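Automation and Work, Handout 7
Can it wipe the table yet?

Please read this before the seminar, or at least on the stairs up to it.

Last week we looked at the Thibodeau welding line, where one machine makes the same joint 976 times a shift and does not ask why. You all agreed it was impressive. Brayden Bergeron then asked when he could have one for his kitchen, and we ran out of time, to my relief.

The trouble with a chore is that it looks like one job. "Clear and wipe the table" is four words. A person hears them and knows that crumbs go, the lamp stays, and a mark in the wood will not come off however cross you get with it. A machine has to be told, or has to learn, which bits of the table are table. Grain is a pattern, and so is a coffee ring. Glare moves when the light does.

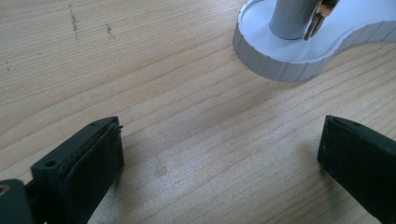
Pale wood, two gripper fingers, nothing held in either view. 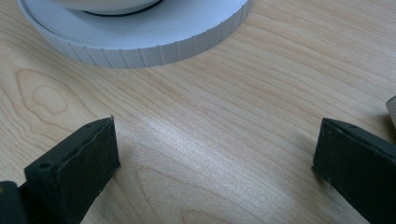 Now price the job. The Mamness arm, our case study for May, was sold to small workshops for bench tidying. The brochure gave it 60 seconds a bench. The Amislow trial allowed it 3,000 attempts and marked 710 of them "complete without help". Read the appendix to see what counted as help. Moving the chair did not. Nor did moving the mug, which some of us would call the chore.

Clukine took the other road and redesigned the bench: one colour, matt, fixed edges, a slot for every tool. Their success rate was excellent. So would mine be.

For the seminar, bring half a page on each of these:

Pick a chore you did this week and write down every decision in it. Stop when you become embarrassed.

Who should change, the machine or the room? Say who pays.

Is 710 a good number? Defend your answer to someone who owns the benches.

Reading: the Amislow appendix, and chapter 4 of the course pack. The chapter on self-cleaning ovens is optional and rather sad.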